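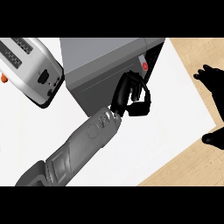 by Fereshteh Parsa
July

I've had the Tarkulgate Kitchen Pack for nearly 300 hours of use now, spread over the spring and early summer, and I keep getting the same question by email, so I'm writing it all down once. Is it worth the money to practice teaching a robot in a simulated kitchen before you let it loose on a real one? Mostly yes. With some grumbling, which I will get to, because I have a lot of it.

First, what you get. The pack is a set of rendered kitchens with appliances that do things when you press them, plus a teleoperation layer that lets you drive a two-armed robot through them with your own hands. You record yourself doing a task, you save the good runs, and then you feed those to whatever learner you like. It costs $1775 for a one-seat license, no subscription, and it came with the Baster hand controllers, a pair of them, in a box with far too much foam. You can buy the software alone if you already own controllers. I didn't, and I wanted everything to just plug in together, so I paid up.

Setup took me an evening. The installer is fine. The controller pairing is not fine. The left one paired right away, and the right one wanted a firmware update that it refused to start until the battery was over a certain level, which it would not tell me. I charged it through dinner and it went through on the first try after that. If you buy this, plug in both controllers before you even open the installer and save yourself the sighing.

The first thing I taught was the simplest I could think of, pressing a button on an appliance. Reach out, get a finger on it, push, back off. You'd think you could knock out a pile of those in ten minutes, and you can't! My first dozen tries were awful. When you reach for a button in your own kitchen you don't plan the other fingers. They just tuck themselves away. With a robot hand on the end of your controller you have to decide where every one of them goes, and the thumb is the worst of the lot. Mine kept swinging out wide and knocking the front of things before the pointing finger got there. I ended up learning a sort of half curl that I now do with my real hand at real elevators, which my family finds very funny.

The Baster controllers track fingers separately, and that's the big selling point. Four of the fingers track very well. The thumb is mushy. There's a calibration routine where you touch your thumb to each fingertip in turn, and I got into the habit of running it every time I sat down, and again if I'd stopped for coffee. With a fresh calibration I'd call the thumb decent. Without one it drifts outward over the course of a session and you don't notice until your saved runs start looking sloppy.

Now the part I love. Resets are free. When I teach on hardware, half of my time goes into putting stuff back where it started — you nudge the toaster, the toaster has to go back, you mark its spot with tape, the tape peels. In the pack you tap the lower trigger and the whole kitchen snaps to a new start. You can have it shift the appliances a little every time, so the toaster is turned a few degrees or the microwave is farther down the counter, and the robot begins with its arms in a slightly different pose. I leave that on always. The one time I forgot, I recorded a whole evening of demos with everything in exactly the same place, and the policy I trained on them was a wonderful expert at one counter and hopeless at any other.

For the button task I recorded 200 demonstrations and threw away 37 of them. That sounds like a lot to toss, but the review screen makes it easy to be picky. You scrub through each run with the thumbstick and mark it keep or drop. I dropped the ones where I hesitated in front of the button, the ones where I pressed with the side of the finger, and several where I'd done the press fine and then yanked the arm back like I'd been stung. The learner copies all of that. If you flinch, it flinches. Yhon Ayala, who I share a workbench with, watched one of my early trained policies and asked why the robot was so nervous, and I had to admit that was me.

One more word on pressing. There's no force feedback in the controllers, only a buzz when contact happens. The buzz is the same for a light touch and for shoving your finger halfway through the panel (well, it stops you at the surface, but you know what I mean). So you go by eye, and going by eye means the camera view matters a huge amount. You can pick a view from the robot's head, one from over the shoulder, or a free one that you park wherever. I found the head view the most natural for reaching and the worst for judging the last inch, since the robot's own hand tends to cover up whatever you're aiming at. I fixed it by parking a second small view off to the side in a corner of the screen. It took me embarrassingly long to find that setting. It's under Display and not under Camera.

The other arm. If your task only uses one hand, what do you do with the second one? The pack records both arms whether you like it or not, so if your idle hand wanders, the wandering goes into the data. I used to scratch my nose with mine and then find the robot doing a mysterious little wave at nothing. There's a hold button that freezes an arm in place, and I now use it constantly, with one complaint. It freezes the arm wherever it is that second, and when you let go, the arm jumps to match your controller. Sometimes that jump is big. I've sent an arm clean across the counter by releasing the hold with my hand in my lap. A slow catch-up would be so much nicer. I wrote to support about it and got a friendly reply saying they'd heard this from other people too, and that was months ago.

I should compare it to the thing I had before, the Hollis desk rig, where you teach by grabbing the real arm and moving it by hand. I still like guiding by hand for anything that needs feel. Wiping, pulling a drawer that sticks, lifting something that might slip. You feel the weight of it through the arm and your body does the right thing. But it's tiring, my shoulder was sore after every long session, and your own hands end up in the camera views unless you're clever about where you stand. For pressing, turning, flipping and reaching I'd take the Tarkulgate any day. I get more runs done in an hour and I can do it sitting down.

I also borrowed a copy of Palis for a couple of weeks, which is the cheaper simulator everybody brings up. The kitchens in Palis look nicer, I'll say that. The Tarkulgate ones are pretty plain, with simple shapes and big flat surfaces, and if you're after realistic crumbs and fingerprints you'll be let down. But in Palis I could only open and close the hand as one piece, and for buttons and small knobs that just doesn't cut it. Plain looks didn't bother me after the first day. I'd rather have knobs that turn properly.

And do they turn properly? Mostly! Buttons are excellent, they have a bit of travel and a clear point where they register. Knobs are good if you grip them from the front and weird if you come in from the side. Toaster levers are my least favorite thing in the whole pack. They're thin, the finger slides off, and the contact buzz fires when you brush the body of the toaster, so you think you have it when you don't. My keep rate on toaster levers was so bad that I gave up and worked on microwave doors for a while. I went back to levers after the June update and they're better, though I still wouldn't hand that task to a beginner.

As for whether the skills carry over to a real robot, I can only tell you about my one arm and my one kitchen. A policy trained purely on simulated demos reached toward the right area and then pressed a bit high, over and over, very confidently. I added a small batch of hand-guided runs on the real thing and that pulled it down to where it should be. So plan on doing some of both. I'd have needed many more real runs if I'd started from nothing, and my shoulder thanks me.

Smaller stuff, in no order. The controllers last me a whole afternoon on a charge. The wrist straps are too short for anyone with a winter sweater on. Export is quick and the files are tidy, with the joint positions and the camera views lined up in time, and I never once had to fix a mismatch. The undo button in the review screen only goes back one step, so don't go marking things at one in the morning like I did. The manual is good up to the chapter on custom objects, where it suddenly reads like notes somebody left for themselves. And please, Tarkulgate, let me turn off the little chime on every saved run. I hear it in my sleep.

Would I buy it again? Yes, at that price, with the controllers. If you only want to try out remote teaching for a weekend, borrow somebody's seat first, because your first few evenings will be all elbows and you might decide it isn't for you. If you already have a real arm and you're sick of taping down toasters, go ahead and get it. I'm giving it four out of five, and I'll bump that up the day they fix the hold button.

Next I'm going to try teaching a two-handed task, one hand steadying a bowl and the other stirring, and I'll post how that goes once I have enough good runs to say anything useful.

© Fereshteh Parsa. Please ask before reposting. | Contact | Back to top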